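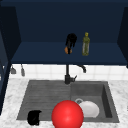

Kitchen scene from the Vomen simulation pack: double sink with drainboard, black faucet, bowl and mug.

Vomen Kitchen Pack for Dinurer Simulator
Item no. 3290
License: one workstation, 2 updates included
Made by: Nisico

Vomen is a set of simulated kitchens for testing arm programs before they go to the real machine. The sink scene is the one our customers load most often. It has a ridged drainboard next to a deep basin, a faucet that stands high over the sink, and loose dishes that can be moved between the two levels.

Safety notice for this item - please read before you order or update

In February we received a fault report from Leire Vidal, who tests dishwashing routines at Manninen. Her program had passed 500 runs in the sink scene without one stop. On the real arm, the wrist hit the faucet spout on the first morning and bent it. No person was hurt, but the wrist cover was cracked and the arm was out of work until the next Tuesday.

We have found the cause. In build 2530 the collision shape of the faucet included the column but not the curved spout. The spout was drawn correctly on the screen, so the error could not be noticed by looking. The arm could pass through it on the way to the right basin and the simulator reported no contact.

Which copies have the fault
All copies of build 2530. The build number is written in the lower corner of the start window. Earlier builds use another faucet model and do not have this fault.

What you should do
Stop using any path that was tested only in build 2530 and goes near the faucet.
Install the corrected build from your account page. It is free of charge for all license holders.
Run the path again with the option "Show contact shapes" turned on. The spout must appear in outline together with the column and the lever.
For the first run on a real arm, use reduced speed and keep one hand at the stop button.

Old result files are not corrected by the update. They stay marked as passed, so please delete them or rename them yourself.

Known limits
Water is not simulated. The dishes are rigid and do not break.

Questions about the notice are answered by Etelka Somogyi at the Nisico support desk. Please give your license number and, if you can, attach the path file.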